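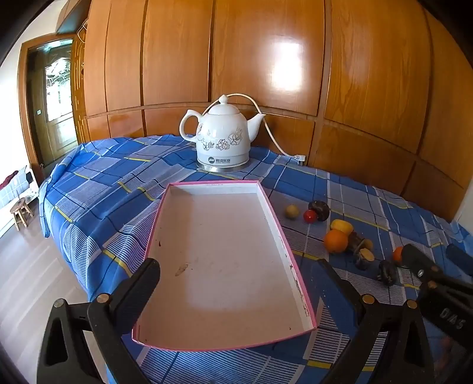

Is the Skandham junior bat good enough for an adult who plays in a lower league?

For a short adult who plays on slow pitches, it is good enough for one season, and maybe for two. For anybody taller than me I would choose a full size bat.

I should explain my case. I came to cricket late, when I was already past thirty, and I learned it from my neighbors in a park where the grass is never cut in time. I am a small man and I bat at number eight. My club plays its matches on a matting pitch, where the ball comes slowly and does not rise very much. So please read everything below with this in mind. If you open the batting against fast bowlers, your experience will be different from mine.

I used the bat from the first outdoor practice until the end of the season. It is the size called Harrow, which stands between the biggest junior size and the short handle adult size. The blade is English willow of a lower grade, with seven grains that I can see clearly and two more that I am not sure about. There is a small brown mark near the left edge. The seller told me such marks do not change how the bat plays, and I have no reason to think he was wrong.

Preparing the bat

The label says "ready to play." I did not believe it, and I am glad. I put on two thin coats of linseed oil, with a day between them, and then I used a wooden mallet for many evenings in front of the television. My wife moved me to the garage after the second evening. I paid special attention to the edges and the toe, where a new bat is weakest.

My teammate Illia Pasichnyk bought the same model in the same month and took his straight to the nets. His bat got a crack at the toe in the third week. It was a small crack and he repaired it with glue and tape, but he still has it, and mine has only some surface lines on the face. Two bats are not enough to prove anything. Still, I would do the mallet work again.

How it plays

The middle of the bat is lower than I expected. On our matting this is a good thing, because most balls reach me below the knee. When I drive in front of the wicket, the ball goes away with very little effort, and the sound is clean. Cut shots are less pleasant. The upper part of the blade feels dead, and if the ball bounces more than usual I get a sting in the bottom hand.

The pickup is light. I changed from an old Istetti bat that was given to me by the club, and that one felt like a piece of a fence. With the Skandham I am earlier on the ball, sometimes too early, and in the first matches I gave two easy catches to mid-off. After a few weeks my timing became normal again.

My best score with it was 55, made against a team that had only nine players, so I do not want to boast. I did notice that I was not tired in the arms at the end, and with the old bat I was tired after twenty runs.

The handle and the grip

The handle is the part I like least. It is round for its whole length, and I prefer it a little oval at the bottom. The original grip became smooth by the middle of the summer, and in hot weather it turned in my gloves. I replaced it with a Jultetti grip, the thick one with the small bumps, and the problem was gone. Changing a grip is not difficult if you have a cone. Without a cone it is a fight — ask somebody at your club to lend you one.

Reinhold Frerichs, our captain, tried my bat for one net session. He is much taller, and he had to bend so far that he laughed and gave it back. He said the balance was nice but he could not judge the rest. I think this is fair.

What I compared it with

Before I bought, I also held the Miyazaki in the same size. It has thicker edges and looks more serious, but it was heavier at the bottom, and the price was a good part higher. I only played a few shots with it in the shop lane, against a machine, so I cannot say how it lasts. A stronger player may like it better.

Care after the season

In November I cleaned the face with a very fine sandpaper, put a light coat of oil on the open wood, and laid the bat flat in a room without heating. Please do not keep it in the trunk of a car. One of our bowlers did this with his bat for a whole winter, and the handle became loose.

My rating

I give four stars out of five. I take away one star for the grip and for the dead upper part of the blade. The cover that comes with it is thin — the zipper on mine already sticks — but I did not buy the bat for the cover. I will start next season with it, and if the toe breaks I will add a note to this review.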